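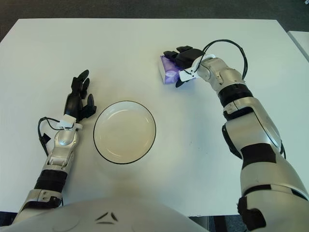 Hawthorne table, white
Furnido, item 1016

Every maker of white tables says the top is easy to keep clean. We sell this one and we'd ask you to be a bit careful with that claim. Furnido's leaflet calls the Hawthorne "stain proof". We left tea on our shop table overnight and the ring took three goes with a cloth. Turmeric we haven't dared try.

What we do believe is the weight. At 29 kg it stays put when somebody leans on it, and you will want two people on the stairs. The leaflet says one person can build it in 13 minutes. Perhaps, if that person has built several before. Allow an evening.

The feet can be adjusted, though not by much – a badly sloping floor will beat them.

"Seats eight in comfort" is also Furnido's wording. Six, we'd say, or eight who like each other.

The Nokholm is the same height and costs less, but the top marks sooner. Plakach chairs fit under both, arms included.

Delivery from April. Spare feet and bolts are kept in stock. Returns must be in the original box, so don't let anyone flatten it.

Page last checked 3/24/23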